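Home | Features | Practice | Studio Notes | Subscribe

When the Catalog Outgrows the Template
By the Studio Notes desk
August

Avard is a retail fixtures supplier with a product list that was never meant to be browsed. Its first website had one long page, a PDF price sheet and a contact form. By the time the company asked for a rebuild, the sheet had grown to 2,292 line items, and sales staff were reading part numbers to customers over the phone.

The rebuild went to Kollár, a small studio that works mostly on reference sites and product libraries. The first task was a content audit. Every line item was exported to a spreadsheet and tagged by size, finish and intended use. Almost 370 entries turned out to be duplicates under older part numbers. These were merged, and the old numbers were kept as search terms so that a customer with a ten-year-old invoice could still find the right page.

Categories came next. Avard had been sorting its stock by the warehouse aisle it was kept in, a system that made sense to the people picking orders and to few others. Kollár replaced it with 47 product families grouped by task. The family names were tested on paper cards before any page was drawn. Several names were dropped at that stage, including two that buyers read as the same thing.

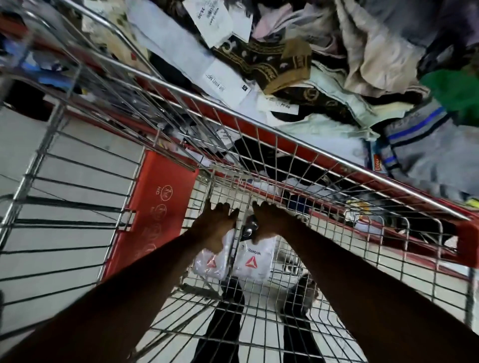 The page template is plain. A title sits at the top left, followed by dimensions, a stock note and a short paragraph of text. Related parts are listed below in a table that collapses to a single column on narrow screens. There is no carousel. Body text is set in Ula, a sans serif with open figures that stay readable in dense tables, and the numerals are fixed-width so that columns line up.

Search took longer than the layout. The first version matched whole words only and failed on part numbers typed without hyphens. The second stripped punctuation from both the query and the index, which fixed the hyphens but returned too many near matches. The third version ranks exact part numbers first, then family names, then body text. It is the one in use.

Hosting was moved to Jerholm at the same time. Pages are built in advance and served as static files, with the stock note loaded separately. A full build runs at 3 a.m. - smaller edits go out as they are saved.

Some work was left for a second phase. Customer accounts still run on the old system, and the login page carries the former logo. Installation guides remain as scanned documents with no text layer, so they do not appear in search results. Kollár has proposed retyping the most requested guides first and linking each one from its product family page.

Contact | Advertise | Copyright Studio Notes. All rights reserved. | Back to top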